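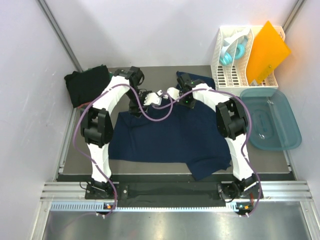 Storing and Mixing Fibre Powders at Home

Filed under: Kitchen Cupboard > Supplements & Dry Goods

Psyllium and similar husk powders take up moisture from the air and set into lumps. Keep them in a jar with a screw lid, filled as close to the top as possible. Do not store the jar over the kettle or next to the hob. A shelf in a bedroom cupboard is drier than most kitchens.

Measuring
Use a level spoon, scraped flat with the back of a knife. Scoops from one brand do not fit another: a Jaler scoop holds 6 ml and the Trornby one is larger. Check the label dose in grams and weigh it once on small scales, then mark the spoon.

Mixing
Put the liquid in first. Add the powder to a full glass of cold water, shake in a lidded beaker and drink within 2 minutes, before it gels. Follow with more water. Never swallow the powder dry. Anyone taking regular medicine should ask a pharmacist how far apart to space the two.

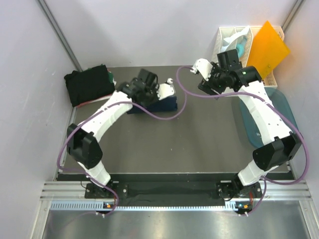
Oltotel, November

Cleaning up
Gelled fibre blocks sinks. Wipe the beaker out with kitchen paper and bin it before washing. Rinse in cold water, then wash as usual. Hot water on a dried film makes it harder to shift; soak it cold overnight instead.

Tablets and capsules keep in their own tubs. Leave the drying sachet in. Write the opening month on the lid in pencil.

Comments (3)

costache70: Weighed my scoop as suggested. It was well over the label dose when heaped.

millpond: Does this apply to inulin? Mine dissolves completely and never gels.

Reader111: Inulin stays thin but cakes badly in the tub. Same storage, no rush with the drinking.

Last updated: November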